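I finally sat down this January and wrote out what the bench is going to need for the rest of the year. The arms are paid for. It's the small stuff that has been eating the money, and I never gave it a line of its own.

Grippers come first. Remach quoted me $436 for a pair of replacement fingers and the pads to go with them. Sonel was cheaper but wanted 35 days, and I can't have the bench down that long. I'm going with Remach and ordering one spare pair.

Next is what goes on the mat. Power strips, chargers, cables and switches are cheap one at a time, so I kept buying them one at a time, and paid shipping every time.

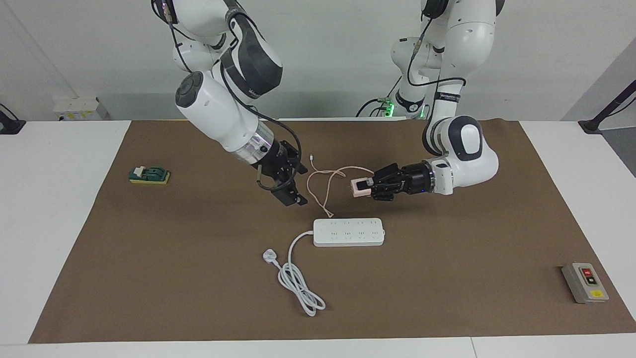 Bergþóra Dalsgaard wrote back that I should set a flat $1000 for consumables and stop itemizing, and that cables will go before anything else does. I've put the flat number in.

Stovach has a service plan for 3 years. I read it twice and it leaves out cables and straps, so I'm passing for now. Mackay does repairs by the hour and that's fine for me.

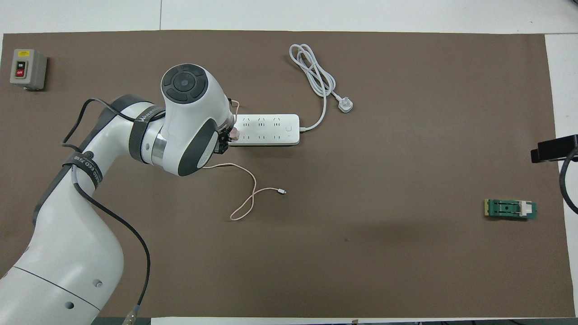
Pink plug at the left end of the power strip.

Still to price: a second mat, and some kind of shelf for the boxes. I'll add those when I have the numbers.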